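Vurnel 仿真操作规范 常见问题

最近更新:十月
整理:Akinyi Athumani,Rhonda Marchand 校阅

大家好!这一页是给所有在 Vurnel 平台上做夹爪任务的同事和合作方准备的,不管您是刚拿到账号,还是已经录了好几百条轨迹的老朋友,都欢迎慢慢看。问题大多来自答疑信箱,有些我们回复过很多遍,索性写得细一点,多啰嗦几句,请多包涵。

一、适用范围

这份规范管哪些工作?

凡是在 Vurnel 里生成、录制、回放和验收的机械臂数据都在内,包括腕部视角和外部视角。Elon 产线上的实机操作另有一套现场安全规程,两份文件互相引用,但不能互相代替。如果您两边都做,请两份都读一遍,尤其是急停那一章,写法很不一样。

仿真里又不会伤到人,为什么还要守规矩?

这大概是我们收到最多的一封信了,每次读到都觉得问得很实在。仿真里撞一下桌子确实没有人受伤,可是录下来的动作以后会拿去训练策略,策略再放到真的机械臂上跑。仿真里养成的坏习惯,比如贴着柜壁高速掠过、夹爪还没张开就往下扎,到了现场会原样冒出来。所以我们的要求是,仿真里的限速、间距和回撤动作一律按实机标准来写。

旧项目 Mbwambo 的数据还能用吗?

能用,不过要补标签。Mbwambo 时期一共归档了 1215 条轨迹,其中 881 条已经按现行规范复核完毕,剩下的请先不要混进训练集。复核进度在项目页上可以查到,着急用哪一批,写信告诉我们,我们尽量往前排。

二、开始录制之前

夹爪的初始状态有要求吗?

有的。每条轨迹的第一段,夹爪应当张开,两指之间不夹任何东西,并且在腕部视角里两根手指的指尖都看得见。我们见过不少轨迹一开头手指就半合着,标注的同事只好反复猜是不是已经抓住了什么,实在辛苦。

腕部视角里只看得到手指和地面,目标物体几乎不在画面里,算不合格吗?

不算,请放心提交。接近阶段本来就常常这样:两指空着张开,一侧紧挨着一大块深灰色的平面,前方是暗红色的阴影区,再往右是受光的砖红色表面,白色的物体只在右上角露出一点点。碰到这种情况,请把阶段标为“接近”,目标可见性标为“部分”,不要因为物体露得少就写成“无目标”。露出的部分太小、认不出是什么,就在物体类别里填“未确定”,千万别按任务说明去倒推。

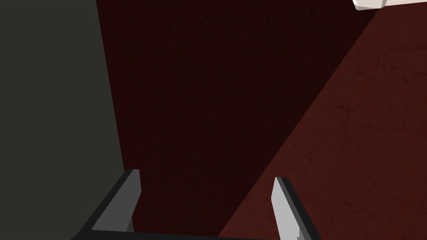

三、光照与阴影

阴影的边界要不要标出来?

不需要单独画边界,但请在场景属性里勾选“强阴影”。判断的办法很简单,同一块表面上有明显的明暗分界,并且分界会经过夹爪附近,就勾上。拿不准的时候也勾上,多勾一条,验收时去掉很容易;漏勾的要翻出来就麻烦得多了。

暗处太黑,可以自己调亮再提交吗?

请不要改原始渲染。您可以在查看器里临时调高亮度,方便自己看清楚,导出时一定要恢复默认值。如果觉得某个场景的灯光设置本身有问题,请提交场景反馈,由我们统一重新渲染,这样同一批数据才对得上。

四、间距与速度

离墙面、柜面这类大平面最少要留多远?

规范值是 57 毫米,从手指外缘量起,不是从夹爪中心量起。这一点请特别留意,Tradell 的合作团队刚开始就是按中心量的,结果整批都得返工,他们后来还很热心地帮我们改了测量工具里的提示文字,在这里再谢一次!

怎样知道间距够不够?只看腕部视角行吗?

不行。透视会让近处的平面显得比实际更近或者更远,光凭肉眼很容易看走眼。请打开碰撞距离面板,读那里的数值,再把最小值填进记录表。两个视角看着都没问题、面板却报警的时候,以面板为准。

末端姿态转动有没有限制?

单步规划里,腕部转角不得超过 90 度。确实需要更大角度的,请拆成两步,中间加一个停顿点。停顿点不用很长,能让回放的人看出动作分成了两段就好。

五、验收与申诉

谁来验收?多久有结果?

每条轨迹由两位审核员分别看,意见一致就通过,意见不一致就交给 Rhonda Marchand 定夺。忙的时候会慢一些,请别反复重新提交同一条,那样会排到队尾去,我们看着也替您着急。

被退回来了,可是我觉得自己没做错,怎么办?

请直接在退回单下面回复,写清楚轨迹编号、您认为有争议的时间点,还有您引用的是规范里的哪一条。语气不用太客气,也不用道歉,讲清楚就行。上个版本里“接近”与“抓取”的分界写得含糊,就是几位同事一封一封申诉,我们才改明白的。现在的写法是:手指开始闭合之前都算“接近”,哪怕已经贴得很近了。

还有别的问题,写给谁?

规范条文方面的写给 Akinyi Athumani,账号和查看器的故障请走平台里的工单。信件我们都会看,上午十点以前到的,当天会回。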